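4. Do refresher courses lower crash risk?

The claim that a weekend refresher course makes a returning rider safer is repeated so often that few papers stop to cite anything for it. Insurers offer discounts on the strength of it. Dealers hand out course flyers with the keys. In this section we look at what the Pidmont records can and cannot say on the point, and we argue that they say a good deal less than the program's own summary suggests.

The summary reports that riders who finished the Prullard refresher filed fewer injury claims in the following riding season than riders who did not. We have no quarrel with the arithmetic. We rebuilt the comparison from the claim files and got the same direction and close to the same size of gap. What we doubt is the reading placed on it, which is that the course produced the difference.

4.1 Who signs up

The file holds 2800 riders who returned to motorcycling after a gap and who held a policy for the whole season. Enrollment in the course was voluntary. Riders paid for it themselves and got part of the money back as a discount the next year, so the people with most to gain were those who expected to renew, and those are on the whole people with clean records and settled habits.

Among riders who completed the course, 78 percent had no claim of any kind before enrolling. The summary mentions this in a table note and then moves on. It seems to us to deserve more room than that. A group that had few claims before the course and few claims after it may simply be a group that has few claims.

There is also the matter of dropouts. Riders who started the course and left were placed in the comparison group, along with those who never signed up. The summary gives no reason for this choice. If some of them left because they found slow-speed turns or emergency stops too hard, then the least able riders in the course were counted as evidence of what happens without it. Moving them back to the course group narrows the gap. We would expect any honest reading to report both versions side by side.

4.2 Miles ridden

Exposure is the old problem in this field and it has not gone away. A rider who leaves the bike in the garage from August on will not crash it. The Pidmont policy form asks for yearly mileage as a single self-reported number, filled in at renewal, and a large share of riders enter the same round figure year after year. We don't think this can bear the weight of a per-mile rate.

The Mesusora phone app was meant to fix this. It logs trips when the phone is moving at road speed and asks the rider to confirm whether the trip was by motorcycle. In practice, many trips were left unconfirmed, and unconfirmed trips were dropped. Course graduates were prompted to install the app on the second day of class, with an instructor standing there. The comparison riders got an email. Any difference in logged miles between the two groups is therefore partly a difference in who was told, face to face, to tap the button.

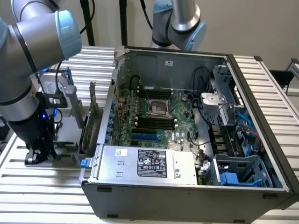
4.3 What the skills test measures

The Chettiar scale is the skills test given at the start and end of the course. It scores braking distance, a swerve around a marked box, and a tight figure eight, all on a closed lot. Scores rose between the first and second test for nearly everyone, and the program treats this as proof of learning.

It may be. It may also be practice on the test. The same lot, the same cones and the same machine were used both times, and the riders spent much of the time in between doing drills that look very much like the test items. No group took the test twice without the teaching, and without one we can't separate the two. Earlier work on closed-course training for new drivers ran into the same trouble, and the lesson doesn't seem to have carried over.

A harder question is whether the things on the scale are the things that hurt people. Left-turning cars at intersections make up a large part of the serious claims in the file, and in those the rider often had very little time to do anything at all. A shorter stopping distance helps in some of them. Spotting the car earlier, or choosing a different lane position well before the intersection, would likely help in more, and the scale has nothing to say about either. The course handbook covers both in a classroom hour that is not scored.

We also looked at whether riders with larger gains on the scale had fewer claims later. If the skills were doing the work, one would hope to see at least a slope. We found none that we would defend. The claim counts are small once the course group is split by score — 150 injury claims in the full file, with most of them in the comparison group — and a real but modest effect could easily be hiding in there. The absence of a slope is weak evidence. It is still the only evidence anyone has offered on the point. 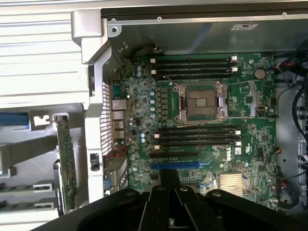 Figure 4. Open workstation chassis with an empty CPU socket and two banks of memory slots.

4.4 Confidence as a possible harm

The exit survey asked riders whether they felt "more ready" for highway and night riding. Most said yes, and the summary lists this as a benefit. We are less sure. Studies of skid training for car drivers have raised the worry that people who feel better prepared go out in conditions they used to avoid, and a rider who comes home from a pleasant weekend class with a certificate could well do the same. The survey was filled in on the last afternoon, before anyone had ridden anywhere except the lot and the parking area beside it. It records a mood.

Nothing in the file shows that this happened to the Prullard riders. Nothing rules it out, either, and the survey was not repeated later in the season, when it might have told us something.

4.5 Limits of the present data

Some of our objections could be turned on our own analysis. We used the same claim files, with the same gaps. Crashes in which the rider paid out of pocket don't appear at all, and a rider who is protecting a new discount has a reason to keep a small spill quiet. That would flatter the course group, but we can't say by how much. Injury coding changed partway through the records, and we had to fold two of the minor categories together. The extract we worked from was closed on 28th November, and claims settled after that date are missing, which matters most for the serious cases because they take longest to settle.

We did not try to fix these problems with a matched comparison. Age, engine size and years away from riding are all in the file and could be matched on. The trait we care about, which is how careful a person is before they ever see a flyer for the course, is not there, and matching on the rest would give a tidier number with the same hole in it.

A waitlist design would get around most of this. The course fills up early each spring and riders are turned away, so there is already a pool of people who wanted the training and did not get it that season. Drawing places by lot would cost the program next to nothing. Until something like that is run, we see no ground for quoting the claim gap as an effect of training, and we would ask insurers who base a discount on it to say plainly that they are rewarding the kind of rider who enrolls.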